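**Do I need to buy matching table linens for the Wotomside craft supper?**

No! Bring whatever you love. Mixed cloths look wonderful together, and Rochelle Dvorak has a shelf of spares if yours is in the wash.
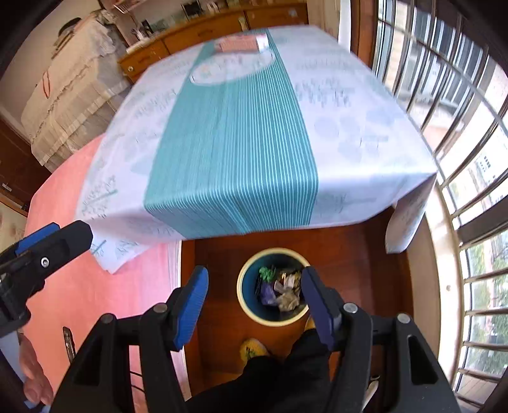
*Teal and white over pink, one of our favorite pairings.*

**Can I layer two cloths?**

Please do! Let the bottom one show at a corner, it's so cheerful.

**When do we set up?**

Doors open at 4:30, and Prasetyo Harahap will have the tables out by then.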